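Bench notes: collecting two-arm examples for the Cedel policy

Jun 30, 2025

Collection for the Cedel task set has moved to the two-arm bench at Trollonitz. The previous round, finished in March, used one arm and a bare tabletop, and the policy trained on it did well until anything unfamiliar was left within reach. The present round keeps the clutter in. Stationery, toys and boxes stay where they are between episodes unless they block an arm's path to the work area.

An episode starts with both arms parked and ends when the operator presses the pedal. In between, the operator drives both arms by hand from a pair of leader arms, and the joint positions, gripper openings and all camera streams are written to one file. Episodes longer than 64 seconds are dropped at import. Most of those we have looked at were long because the operator paused to think, and a policy trained on pauses learns to pause.

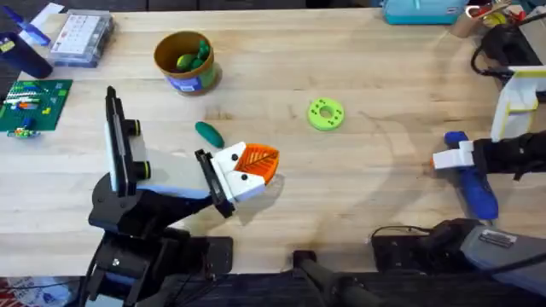
Fixed camera, both arms over the table. The right gripper is over the long blue object.

The fixed view is the one reviewers use for labelling. It gives the positions of both arms relative to each other, and in most episodes that is enough to decide whether a grasp was attempted and by which side. It is poor at contact. When a gripper comes down over an object, its own body hides the fingers, and the reviewer is left to guess from the motion afterwards.

For contact we rely on the wrist cameras. These move with the gripper, so the finger pad stays in nearly the same part of the picture while everything behind it shifts. The Domer import script uses this to check that a camera has not slipped in its mount: if the housing has moved between the first and last episode of a batch, the batch is held back and the mount is tightened before further recording. Two batches have been held so far. Both were recovered after recalibration.

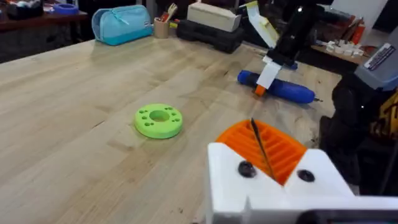
Wrist view, with the ribbed orange finger pad in the foreground and the other arm reaching down to the power screwdriver.

Round objects remain the harder case. A thick ring such as the green one on the bench can be taken by its outer edge or through the hole, and operators differ in which they prefer. Mixed styles in the same batch gave us a policy that hesitated halfway between the two. The operator now picks one approach before the batch begins and keeps to it for all 10 episodes. The choice is written in the batch header, so the two styles can be trained together or apart.

Of the last 44 batches submitted, those recorded by operators with some practice on the leader arms needed the least trimming. New operators should do a full batch with recording switched off first.

Changes to the procedure from this issue onwards:

Object positions are shuffled by hand after every episode — a small shift is enough, but it must include a rotation.
Failed grasps are kept if the operator recovers within the same episode. Mark them with the retry flag.
Lighting stays as found. Do not draw the blinds to match an earlier batch.
Batch headers must name the bench as well as the task.

The Palamarchuk loader reads the new header from its current release. Older copies will skip the approach field without a warning, so please update before the next import.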